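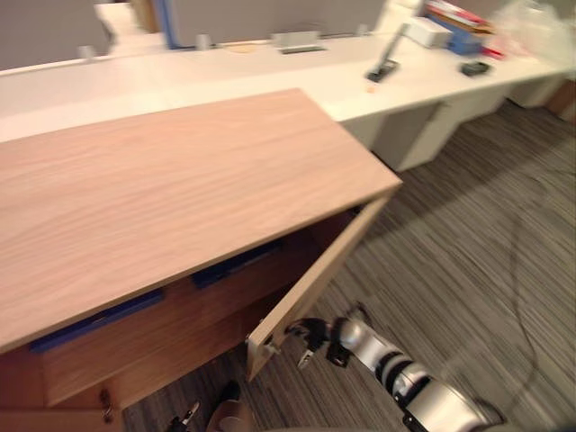 About Clesonier

Clesonier sells secondhand furniture from one shop on the Dusava road. We started because we were tired of reading furniture listings that told us nothing. "Timeless." "Heirloom quality." "Lovingly restored." We still don't know what most of those words mean, so we don't use them on our tags.

What we do

We buy used cabinets, tables, dressers and chairs, mostly from house clearances. We check them, fix what we can fix, and put a price on them. If a door sags, the tag says so. If we replaced a hinge, the tag says that too, and which one.

We don't call a piece an antique unless there is paperwork. Sellers often tell us a dresser is 100 years old. Maybe it is. Family stories are nice to hear, but we have never seen one hold a drawer together, and we won't charge you for it.

What we don't claim

You will see a lot of furniture sellers telling you that buying used saves the planet. It probably beats buying new in many cases. But we drive a van, we heat a workshop, and we have never measured any of it. Until we do, we'd prefer to leave the green leaf off the sign.

We also don't promise that anything will go up in value. Most used furniture doesn't. Buy it if you need somewhere to put your plates.

Where things are

The shop is in the front half of the old Nurkik building. Repairs happen in the back, and you can ask to look at a piece before it is finished. Larger items are kept at our Bawa store, 16 miles out, so please call before you make the drive. Delivery is free on orders over $1,000 within the county. Past that we quote by distance.

Returns

You have 16 days. Bring it back in the same shape and we refund the price, less delivery. We read a good many return policies before writing ours and most seemed built to wear people down.

Reviews

We don't post them here. Any shop can pick its six kindest customers, and we would be tempted. Look us up somewhere we can't edit.

The shop closes for two weeks every February for stock work.

Page last updated 18 September 2022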